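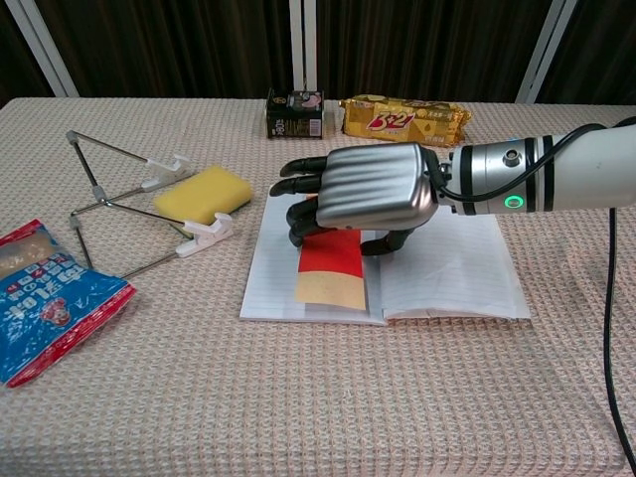
Fluserden Regional Talent Index, Annual Edition

298 pages, softcover, or as a download with the tables in spreadsheet form

Every mid-sized city wants to be the next big tech hub, and most of them have already paid for the logo. The Fluserden Index is for people who have to work out what comes after the logo.

The new edition covers 807 towns and metro areas. For each one we report who moved in, who moved out, what they do for a living, what they pay in rent, and how long new firms tend to last. There is also a chapter on coffee shops, kept in by popular demand and against the advice of its author, Jasmina Zupan.

What's new in this edition

Foreign-born founders now get their own table, broken out by industry and by years since arrival. Commuter counts are tied to where people sleep as well as where they park. The "vibrancy score" has been retired. Readers told us they couldn't explain it to their mayors, and neither could we.

Teodora Ristić has rewritten the long essay on openness and growth. It now runs to two sides of the argument, including the awkward one: that rich places may attract interesting people simply by being rich. She is not finished with the question and says so in the footnotes, at length.

Case studies

Arnness, which built an innovation district and then had to build a bus line to it. Spahić, which did nothing in particular and grew anyway. Godard, where the incubator is now a very good gym.

Details

Survey base: 3538 firms
Index and glossary: yes, both
Foldout map: print copies only
Updates: one correction sheet each September, free to buyers

Licenses

A single copy may be read by one person and quoted by anyone. Office licenses cover up to 700 readers at one organization. If you have more than that, please write to us before you put it on the shared drive.

Print orders ship flat. The map does not refold the way it came.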